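Curnon Floor Care Kit: two months on wood planks

I had been putting off doing something about our floors for longer than I'd like to admit, so when the Curnon kit came up on sale in March I finally gave in and ordered it. 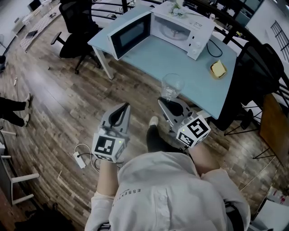 What you get for the money

The kit is $60 and comes in a box that is a good deal bigger than it needs to be. Inside there's a flat mop with a folding handle, 2 washable pads, a bottle of the cleaner and a smaller bottle of the polish they call Pliltix (no, I don't know how to say it either, and my whole family has a different opinion). The instructions are printed on one sheet and they're pretty good, although the type is tiny and I had to go find my glasses.

How it cleans

I'm happy to say I like it a lot! The mop head is thin enough to slide under the couch, and it swivels nicely around chair legs, where my old Kustau always got stuck and made me mutter. You spray a little cleaner, go with the grain, and keep moving. I do the kitchen and the hallway first thing in the morning before people are up and walking through with their shoes on, and it's a pleasant way to start the day, with the coffee going and the radio down low.

Dried-on spots are another story. Pancake batter took me four passes, and a bit of elbow on the last one. For everyday dust and crumbs, though, I have no complaints.

The polish

Go easy with it. I used far too much the first time and the hallway was slick until dinner, socks were a real adventure. A thin coat every month or so has been plenty, and it smells faintly of oranges, which I love and my sister can't stand.

Small grumbles

The handle latch feels a little cheap, and the pads shed lint until they've been through the wash. Refills are sold only through Barreto as far as I can find, and shipping was slow both times I ordered.

Would I buy it again? Yes, and I've already put a second set of pads in my cart.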